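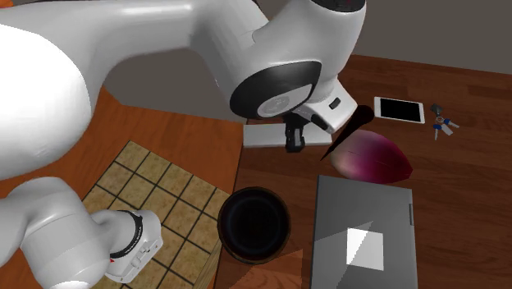
Ridgeway Library to Close for Floor Repairs in August

The Ridgeway Public Library will close its main reading room for 28 days starting in August while crews repair the floor and replace part of the heating system.

Library director Noelia Arroyo said the children's room and the front desk will stay open during the work, with shorter hours. Both will open at 10 a.m. and close at 4 p.m. The side entrance on the parking lot will be the only way in.

Boards near the north windows have been sagging for several years, and an inspection this spring found damaged joists under the reference shelves. Brarau, a local building firm, won the contract and will also put in new radiators along the north wall.

Staff have begun packing 1,975 books from the reference and local history shelves. Most will go to a storage room at the town hall. Patrons can still ask for a title at the front desk — requests will be filled the next working day.

"People should plan ahead if they need the town records or the old newspapers," Arroyo said. "The microfilm reader will be out of use the whole time."

The monthly book group, led by Halldóra Hallgrímsson, will meet in the children's room after closing. The tax help desk is on hold until the reading room reopens.

Due dates for items already on loan will be moved back to the week after the work ends, and no late fees will be charged during the closing. The book drop by the front steps will be emptied every morning.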